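발표 메모: Joltport 컵 이번 시즌 준비
07/01/2026, Zaduna 레이싱 팀 매니저

먼저 인사합니다. 한국말로 발표하는 것은 두 번째입니다. 말이 느려도 이해해 주십시오. 질문은 끝에 받겠지만, 단어를 잘못 쓰면 바로 고쳐 주셔도 됩니다.

(슬라이드 1) 우리 팀은 작은 팀입니다. 차는 두 대이고 트럭은 한 대입니다. 작년에는 원메이크 클래스 한 곳에만 나갔습니다. 올해는 같은 클래스에 두 대를 다 내보냅니다. 출전 번호는 29번과 110번입니다. 110번은 신인 드라이버가 탑니다. 드라이버 이름은 계약서에 서명한 뒤에 발표합니다. 오늘은 이름을 말하지 말 것.

(슬라이드 2) 차량 무게. 드라이버를 포함한 최저 중량은 1225킬로그램입니다. 작년에 우리 차는 이 숫자보다 꽤 무거웠습니다. 겨울에 배선을 새로 만들고 뒷좌석 쪽 브래킷을 제거했습니다. 지금은 밸러스트를 조금 실어야 합니다. 밸러스트의 위치는 조수석 바닥입니다. 여기에서 잠깐 쉬고 물 마시기.
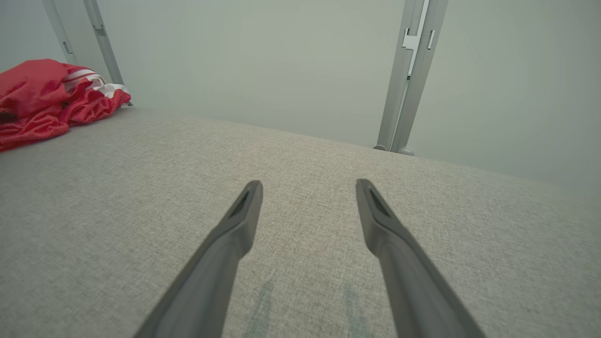

(슬라이드 3) 시트와 드라이버의 자세에 대해 말씀드리겠습니다. 29번 차의 시트는 Uniyal 제품으로 바꾸었고, 폼 인서트는 드라이버의 몸에 맞추어 만들었습니다. 커버 천을 고를 때 의견이 많았습니다. 화면에 보이는 것처럼 밝은 회색이고 짜임이 촘촘한 천은 보기에 좋습니다. 그러나 경주차에서는 장갑과 신발의 때가 금방 보입니다. 그래서 우리는 검은색 난연 원단을 선택했습니다. 어깨 벨트가 지나가는 부분은 한 겹을 더 대었습니다. 신인 드라이버는 키가 커서 페달을 앞으로 옮겼고, 스티어링 컬럼도 조금 올렸습니다.

(슬라이드 4) 테스트. Giltby 서킷에서 이틀 동안 대략 100바퀴를 달렸습니다. 첫날 오전에는 비가 와서 웨트 타이어만 사용했습니다. 오후에 노면이 말랐지만 앞 브레이크 온도가 너무 높았습니다. 덕트를 큰 것으로 교환했고 둘째 날에는 문제가 없었습니다. 기어비는 바꾸지 않았습니다. 3번 코너에서 언더스티어가 아직 남아 있습니다. 다음 테스트에서는 앞 스태빌라이저를 한 단계 부드럽게 해 보겠습니다. (누가 랩타임을 물어보면: 다른 팀도 이 자리에 있으므로 대답하지 않습니다. 웃으면서 넘어가기.)

(슬라이드 5) 도색. 흰 바탕에 파란 줄입니다. 팀이 처음 생겼을 때의 색으로 돌아갑니다. 스티커 위치는 후원사와 아직 의논하고 있습니다. 문짝의 번호판 자리는 규정 때문에 옮길 수 없습니다.

(슬라이드 6) 일정과 부탁. 8월 경기에는 후원사 손님을 피트에 모십니다. 피트에 들어오실 때에는 앞이 막힌 신발을 신어 주십시오. 급유 구역에서는 사진을 찍을 수 없습니다. 점심은 트럭 옆 천막에 준비합니다. 채식을 하시는 분은 미리 이메일로 알려 주십시오.

질문 받기. 시간이 남으면 온보드 영상을 틀 것. 소리는 작게.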